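15 Feb 2020, Natance, garment set

Carried on with the cardigan on the pink blanket. The plan is 400 grasps for this set before we send anything to Vilbridge. Hem grasps first, collar later. Keep the garment flat and front up at the start of each take, and let go fully before ending it.
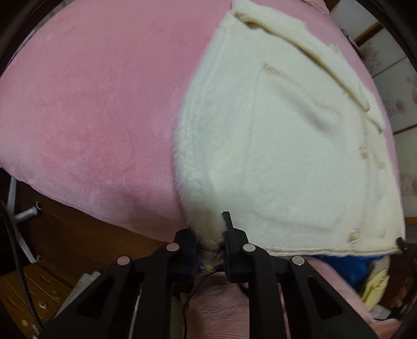 The fuzzy knit is harder to label than the shirts. With a shallow pinch the fingers close on pile and I can't tell from the view whether the cloth is held. Going 8 mm further in before closing seems better. Threw out 3 takes where the wire got under the fingers, and redid them.

Still to do: the same hem grasps with the buttons undone, 7 takes per start position. Ask Derkach whether they want failed grasps kept in the same folder. I'd keep them, marked as failed.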